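14 March 2019, Cernow notebook, gripper 017

Well, friends, we lost a good chunk of the sock session, and I'd like it written down while I still remember the order of things. The width reading froze at take 100 and the log carried on to 196 as if all was well, bless it. I only noticed when I scrolled back over my coffee.
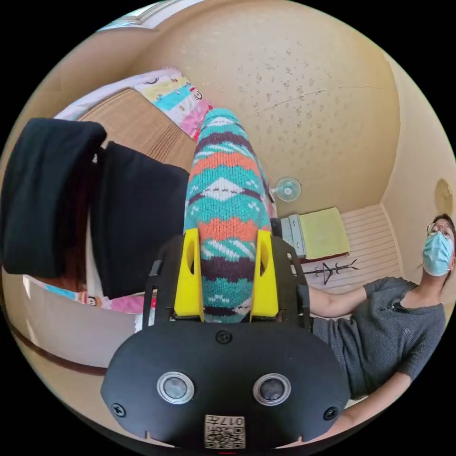
Ermira Dimitriou reckons the log should have stopped itself the moment the reading went flat, and she'd rather lose a whole afternoon than trust a file that keeps quiet about a fault.

I'm coming round to that. Reseated the cable, restarted, and the numbers moved again, though I can't swear the cable was to blame. Takes after 100 are set aside. Gumaro, please don't merge them until I've been through the lot!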